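Progress report, April
Two-arm sorting cell, Cevar bench
To: Biljana Janevski
From: Lejla Lazarević

Hi Biljana,

You asked for the short version this time, so I'll start with the bad bit. We lost most of a week to a fault on the right arm, and the handover to Quintanilla will slip by 2 days. I'd rather you heard that from me now than found it in the plan!

We had been going along very nicely. The target for this stage was 2,071 logged runs and by Wednesday lunchtime we had 1,038 of them, which put us just over halfway and feeling rather pleased with ourselves. Then, in the middle of a two-handed pick, the right gripper stopped answering for a moment and came back with its zero in the wrong place. It thought it was open when it was nearly shut, so it carried on closing and squeezed a card hard against the left gripper. The left arm did what it should and tripped on overload. The right one didn't trip at all, and that's the part I don't like.

No one was hurt and no one had a hand in the enclosure – I want that on record. I hit the stop button myself. The damage came to one bent card and one gripper finger, which we've swapped from the spares drawer.

It took us a while to find the cause. I was convinced it was the Ukier software update (I'd grumbled about it enough beforehand) and spent a whole day rolling it back for nothing. In the end it was the cable. When the right arm reaches in towards the middle and turns its wrist, the purple cable pulls tight and the plug at the gripper end works itself out by a hair. If you wiggle it by hand you can make the fault come and go as you please. 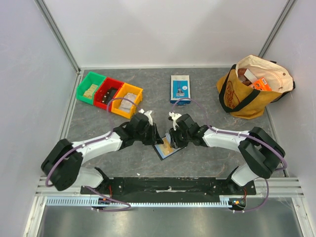 Both grippers at the card or small book, with the bins and the tote bag behind.

It's the reach in that picture that does it. With the wrists that close together there isn't much room for the cable to go anywhere except up and over.

So, what we've changed. Both arms now have a longer cable with a clip at the wrist to take the strain, and the plugs are the locking sort from Plundorico. If a gripper drops out, even for an instant, both arms now freeze and someone has to zero them again before anything moves. I've also turned the closing force down, and we're a touch slower for it. We've done 30 two-handed picks since then without a dropout, but I wouldn't call that proof yet.

Still open: why the right arm's overload trip stayed quiet. I have a question in with Plundorico and until they answer I'm keeping the door shut and the speed low whenever both arms are working together. One-armed runs carry on as normal.

Money is fine. The cables and plugs came out of the repairs line and I don't need anything extra, though I would like your yes on a second spare gripper before we start the next batch.

Lejla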